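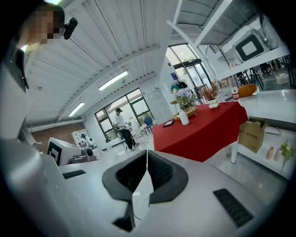

# Making a Shared Workshop Easier to Use

Project report, summer studio module
Sat 23 July

Our course shares one big bright studio with two other groups, and by the middle of term it had become really hard to find anything in it. Tape lived in four different places. The long steel rulers wandered off for days. If you wanted to lay out a piece of fabric or cut a sheet of card, you first had to move somebody else's half-finished model, and then remember where you had put it so they didn't panic in the morning. We picked the room itself as our project, which a few people on the course thought was a bit of a cheat (it isn't, it was loads of work!).

The project was called Elloro, a name that came out of a long afternoon and stuck. The aim we wrote down in week one was to get the studio to the point where a new student could walk in, find what they needed, do the job and leave the place ready for the next person without having to ask anyone.

## The room as we found it

It's a lovely space to work in, and we wanted to keep what was good about it. The big dark-framed windows along the back give daylight and a view of greenery, and on a clear day you hardly need the fluorescent lights. The ceiling is white corrugated panelling with white beams, so the light bounces around nicely. There is a stretch of reddish brick on the left wall with a white pipe running above it, and the white open shelving stands against that. White lockers run along part of the back wall, and then you get to the glass doorway.

The trouble was mostly in how we all used it. The shelves were open, so everything went on the shelves. The lockers were closed, so things went into them and were never seen again. Every flat surface in between was treated as storage.

## Finding out what people do in there

Before moving a single thing we spent a week watching and asking. We put out a short paper questionnaire and got 50 back, which we were thrilled with, as we had only hoped for half that. The questions were very plain: what did you come in for, what did you have to look for, what did you have to move, and what did you put away at the end?

The answers were much more interesting than we expected. Looking for small hand tools came top by a long way. Second was clearing a table. Hardly anyone complained about the size of the room, even though that was what we had all been moaning about ourselves before we started.

We also each kept a diary of our own visits. Mine has one entry that says "spent longer finding the scissors than using the scissors", and the others had plenty like it.

## Sorting day

We booked the studio for a whole day and took everything off the shelves and out of the lockers. It all went on the floor in groups, which took up a frightening amount of space. There was a box of offcuts from a module that doesn't run any more, several glue guns with no glue sticks, and a bag of drawer handles that fitted none of our drawers.

We used four piles:

- used every week
- used a few times a term
- belongs to somebody and needs a label
- not wanted

The last pile was put by the door with a sheet of paper asking people to claim things by the end of the following week. 23 items were claimed, mostly with great relief. The rest went to the reuse store or into the right recycling.

I would happily do the sorting day again. It was tiring and dusty but you learn what a room is for when you see it all laid out, and we had some very good arguments about what counts as "every week".

## The new layout

The rule we settled on was that weekly things live in the open and everything else goes behind a door.

**Open shelves.** These now hold cutting tools, measuring tools, tapes and adhesives, each on a shelf of its own. Things used standing up are at standing height. Heavy items are at the bottom, and the top shelf holds only light stuff that can be lifted down with one hand.

**Lockers.** Each door has a printed card listing what is inside. We tried symbols first and people found them charming but couldn't agree on what they meant, so we went back to words.

**Tables.** This was our favourite bit. We wanted one surface that stayed clear, and signs on their own had never worked for anyone. Our answer was a red tablecloth. A table with the red cloth on it is for showing work, meeting and talking, and nothing gets stored or glued there. Cloth off means it's a work table like any other. It cost us next to nothing and people understood it straight away, I think because you feel rude dumping a bag of clay on a tablecloth!

**Machines.** We left the equipment on the left-hand side close to where it had been, and simply kept the surface in front of it free so there is somewhere to put your work down.

**Chairs.** Spare chairs had been ending up in the way of the doorway. They now go back towards the windows when not in use, and the route out is kept clear.

## Labels

We went through three versions. The first, which we named Corex, used colour coding by course. It looked great and fell apart as soon as two courses needed the same tape. The second used numbers, and meant looking things up on a chart. The third, Cikuro, is just a large clear word on a white card, with a smaller line underneath saying what should come back to that spot. It's the plainest of the lot and the one we kept. A card reads "Scissors" and under it "5 pairs, blades down".

We printed 50 cards to begin with and used nearly all of them. If you try this, leave a few blank ones in a drawer with a marker, as new things turn up constantly.

## Did it help?

We ran a small test before and after. We asked people to collect the same short list of nine items from around the studio and timed them with a phone. Before the changes most gave up on at least one item. Afterwards everyone finished the list, and the slowest person was held up only by stopping to chat.

It was a small test and we know that. The people in the second round had also heard us talk about the project for weeks, so they weren't coming to it fresh. We would like to repeat it with new starters.

The bit that is still shaky is the end of the day. The shelves look good at lunchtime and rather less good by evening, and the lockers have already started to collect mystery objects again. A ten-minute tidy at the end of each session works when someone calls it out, and is forgotten when they don't.

## What we would change

We should have spoken to the other two groups sooner. They were kind about it, but one of them had a perfectly good system for their own materials and we undid it in an afternoon without knowing. We put it back as it was, and borrowed their idea of hanging the rulers from hooks.

We would also measure the shelves before buying boxes. Ours were a centimetre too deep, so they stick out a little at the front. They work fine, but it bothers me every time I walk past.

## Next steps

The follow-up is called Alvarado and starts in August. It will cover the materials store next door, which is smaller and darker and in a far worse state. We already have the questionnaire and the card template, and two of us have measured the shelves twice.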